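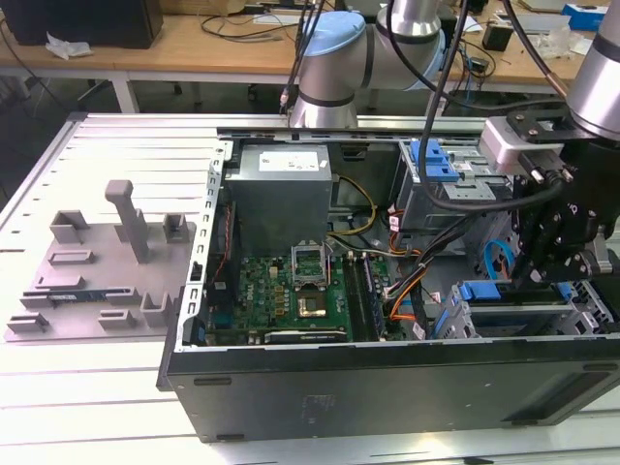 The first computer Rajeshwari Raju ever took apart belonged to her uncle, who was asleep in the next room. She had it back together before he woke up, with one screw left over, and she still has the screw in a dish on her desk in Tustcombe.

I thought of that dish often while I was learning to do the same thing myself, slowly and a good deal more nervously, with an old tower I'd been meaning to haul away since March. Lay it down flat, Rajeshwari told me over the phone, get the side off, and then just sit with it for a while before you touch anything! So I made tea and I sat. Old desktops are friendlier than you'd expect once they're open. The power supply is the plain metal box the yellow wires come out of. The memory slots are the long ones with a latch at each end, and the flat blue SATA cable on mine went to a drive I had completely forgotten I owned, holding 2,330 photographs of my sister's dogs.

Gopinath Mathew, who has run the Hendura repair evenings for five years, is fond of colored plastic. On many machines the blue bits are the ones your fingers are meant to find (latches, tabs, release clips), and he tells beginners to try those before they go hunting for a screwdriver.
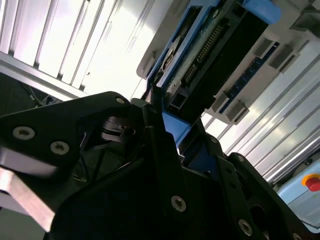

Green board, blue frame: an electronic device with its white casing open at the top.

He also keeps egg cartons, dozens of them, for the screws. Each cup gets one stage of the job, working from left to right, and when it's time to close everything up you simply go back the other way. I used a muffin tin, which he considers acceptable, and wrote the stages on masking tape along the rim. The tape is still there, and my husband has asked for his tin back.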